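Closing up the gap between two panels
Jul 9, 2026

Two pale gray panels, one dark line between them. I have been looking at that line since January and have finally written down what I know about it. 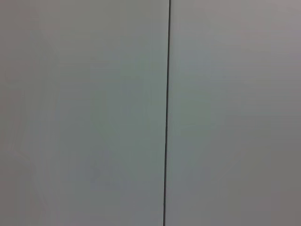 Why the line looks worse than it is

A joint between two flat, matte surfaces has nothing to compete with. There is no grain to pull the eye away and no handle or trim to break up the run. The dark line is the only feature, so any error in it gets read immediately. Mine leans a little or doesn't, depending on where I stand, and I stopped trusting my eyes on that point early on.

The color is a separate problem. The left panel reads cool, slightly green or blue. The right one reads warmer, with a trace of mauve. Both were ordered from Radel under the same color name, and I have the invoice. I checked them at noon and again after dark under the ceiling light. The difference shrinks at noon and comes back in the evening. My working theory is that the room light accounts for most of it and the paint batch for the rest, but I have not pulled a panel off to compare them side by side on the bench, so a theory is what it stays.

Measuring

I used a feeler gauge set from Boersma, the cheap one with the plastic case. Start at the top and take a reading at regular intervals down to the floor. Push the blade in until it just drags. Don't force it, or you will be measuring how far the panels can be spread. Write each reading on masking tape next to the spot and leave the tape up until the job is finished.

I took 12 readings. They agreed well enough that I ruled out a bowed edge. What I could not rule out was a difference in depth, meaning one face standing slightly proud of the other. A gauge in the gap tells you nothing about that. For depth, lay a steel rule flat across both faces and slide a sheet of paper under the low side. If the paper goes in, the faces are not flush.

Yavuz Tekin, who fitted the same panels in his place in Clasamden, told me to stop there. His view is that a gap you can measure is a gap you will end up filling, and that filler in this kind of joint cracks by the following winter. He left his open. I think he is right about filler and wrong about leaving the depth alone.

Adjusting

The fixings are behind the panels, so every change means taking one down. I allow 28 minutes per attempt, including putting the tools away. The shims go between the panel and the batten, never in the gap itself. Change one shim at a time and refit before you judge it. I changed two at once on the first attempt and had to undo both to find out which one had moved the edge.

Cleaning comes last. A dry microfiber cloth for the faces, a soft brush for the line. I keep liquid away from the joint, as the edges are the only place where the core could take up water.

Still open

The color. Radel's shop in Brerkberg will match from a sample, but the sample has to be a full offcut and I threw mine out. If I find another I'll post the readings.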